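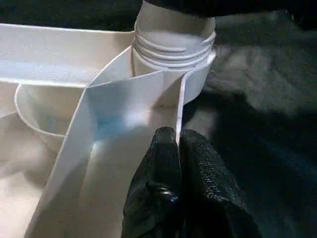

Who can enter the Hillunden Short Film Awards?

Any filmmaker aged 18 or over with a finished film of 40 minutes or less, credits included. You can live anywhere. The person who submits the film must be the director or a producer, or must have written permission from one of them.

What categories are there?

Best Short Drama, Best Short Comedy, Best Documentary Short, Best Animated Short, Best Ensemble, Best Stunt Work, Best Editing and Best Original Score. The Tolden Prize goes to a first-time director. You can't enter the Tolden Prize directly. If the submission form says the film is the director's first, it is considered automatically.

How many categories can one film enter?

Up to 3, plus the Tolden Prize if it qualifies. A film can only be entered in one of the four main film categories. If you pick both Drama and Comedy, we will write and ask you to choose, and if we don't hear back within 5 days the film goes into the first one you ticked.

What does it cost?

Entry is free for students with a current school ID. Everyone else pays one fee per film, shown on the form before you submit. The fee covers all of the categories you enter. We can't refund it after the film has passed the technical check.

When does entry open and close?

Entry opens in April and closes at 6 p.m. Hillunden time on the last day of May. The form shuts itself off at that time, and a half-finished upload will be lost. Large files can take hours on a home connection.

What file do you need?

One H.264 or ProRes file, 1080p or higher, with stereo or 5.1 sound. If the film is in a language other than English, English subtitles must be burned in. Don't send a version with a watermark. If your film is nominated we will ask for a DCP for the screening at the Ostermann Theater, but you don't need to have one made before that.

My film is already online. Is that a problem?

No. Public release doesn't affect entry. The film does have to have been finished after January of last year. A recut of an older film counts as the older film.

Who does the judging?

Each category has its own jury of 5 people who work in that field. Imke Hollmann chairs the juries this year and only votes if there is a tie. Names of jurors are posted after the nominees are announced. Jurors sit out any vote on a film made by a relative, a business partner or someone they have worked with in the past 3 years.

How does the voting work?

Two rounds. In the first, jurors score every film in the category, and the five highest scores become the nominees. In the second, they rank those five. First-round scores don't carry over. A film with a low score in round one can still win if it makes the list.

What exactly is Best Ensemble for?

It's for the whole speaking cast, and there must be at least four speaking parts. Voice casts in animated films are eligible. On the form, list everyone with a line, in the order they appear in your credits. Please check the spelling, as we print the list as you gave it. One trophy is given per film, and extra copies can be ordered at cost by the production.

And Best Stunt Work?

The stunt coordinator is the named nominee, together with the credited performers. Fights, falls, driving and wire work all count. Stunts that were done entirely with digital doubles don't. We ask for a short written note from the coordinator on how the work was planned and what safety measures were in place. One page is plenty. Films without the note are not sent to the jury.

Can I change my entry after I submit it?

You can correct credits until the nominees are announced. You can replace the film file only before the closing date. Log in, open the entry and choose Edit. For credit changes after the nominees are out, write to Torben Hellwig in the awards office. He can fix the website but not the printed program.

Will I get feedback from the jury?

No. Jurors don't write notes on individual films and we don't release scores.

Do winners get money?

The Tolden Prize comes with $4000, paid to the director by bank transfer within two months of the ceremony. If a film has two directors the amount is split equally. The other awards are a trophy and a certificate. Any tax due is up to the winner.

How many tickets do nominees get?

Two per nominated film. For Best Ensemble and Best Stunt Work, the limit is six. More seats can be bought from the Ostermann box office once general sales open. Travel and hotels are not covered.

Is the ceremony streamed?

Yes, starting at 7:30 p.m., on the Noveler site. You don't need an account. The clips shown during the ceremony are blanked out of the replay unless the filmmaker ticked the box allowing us to use them.

Can my film be disqualified after it's nominated?

It can, if we find it was over length, finished too early or submitted without permission. The sixth-placed film moves up if this happens before the second round of voting. After that the place is left empty.

Who do I contact?

Entries and payments: Carys Eynon. Technical questions and DCPs: Zbigniew Dudek. Press passes and interviews: Jailson Frota. Use the contact form and pick the name from the list. Put the title of your film in the subject line.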